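The bottom of the box

Most homes have somewhere that things go when they have nowhere else to go. It might be a kitchen drawer, a shoebox on top of the wardrobe or a biscuit tin. In the village of Brurnthorpe it is more often a tub or a bin by the back door, left over from the days when people brought in their own coal and potatoes.

Jolán Kozma has been helping people to empty these for nine years. She began with her mother-in-law's house, which had to be cleared in a month, and carried on when two of the neighbours asked if she would do theirs. She charges by the morning and does not take on whole houses any more.

"People ring me about the loft," she says. "Then I get there and the loft is fine. It's all in boxes and it's labelled. What's getting them down is the thing they walk past every day."

Her method is simple. She does not tip everything out on the floor, as many of the television programmes do. She takes the large pieces first and leaves the small ones where they are until there is room to see them. Anything that can be named goes to the room it belongs in. Anything that can't be named is put in a bowl, and the bowl is left on the kitchen table until the rest of the household has been home and looked in it.

The bowl is often where the trouble starts. Plastic parts are the worst, as they nearly always belong to something, and the something may have been thrown away years ago. Kozma gives each of them until the end of April, whatever time of year it is when she finds them. Clients who start in May get a generous deal.

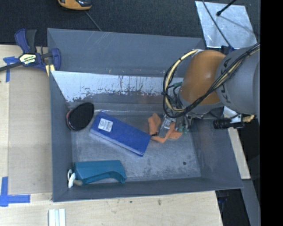
Containers matter more than people expect. Kozma likes metal for a back door or a garage. It will mark, and the finish will wear away where things are dragged over it, but it can be wiped out and used again. Wicker holds grit, and cardboard goes soft in a damp porch. She is not keen on lids either. A lid means that the next person through the door puts things on top of it.

She is also firm about depth. A deep box fills from the bottom and the bottom is never seen again. A wide one with low contents shows you what you have, even if what you have is an odd mixture: a brush, a packet of something, a bit of bright plastic from a toy or a gadget. If the floor of the container can be seen between the things, she says, it is doing its job and can be left alone.

Leobardo Manríquez called her in last winter. He runs a small upholstery workshop, Monetti, from the ground floor of his house, and the line between the workshop and the home had gone. There were tacks in the cutlery tray. There was a tea towel in with the webbing. He had bought a set of matching tubs, spent 63 pounds on them and filled them all in a weekend.

"I thought I'd tidied up," he says. "I'd only put lids on it."

They kept two of the tubs and gave the others to the school. One stands by the workshop door and takes whatever has strayed in from the house. The other stands in the hall and takes whatever has strayed out. At six o'clock each evening he swaps over the contents, and he says it takes less time than boiling the kettle.

Kozma does not think that everything has to be put away. Her own bin, in the passage at Sandhu Cottage, has held the same bicycle pump, ball of string and pair of gardening gloves for as long as she has lived there. The gloves were her father's. She has moved them twice, once to paint the wall and once to look for a key.

She advises against setting aside a whole day. Two hours is enough for most people, with the radio on and a bag for the rubbish already open. Boxes that have been written on should be opened even so, and leaflets and instructions should be kept with the thing they came with or put out for recycling. Batteries go in a jar and the jar goes to the shop.

She has three mornings booked in Brurnthorpe next month. The first is a shed.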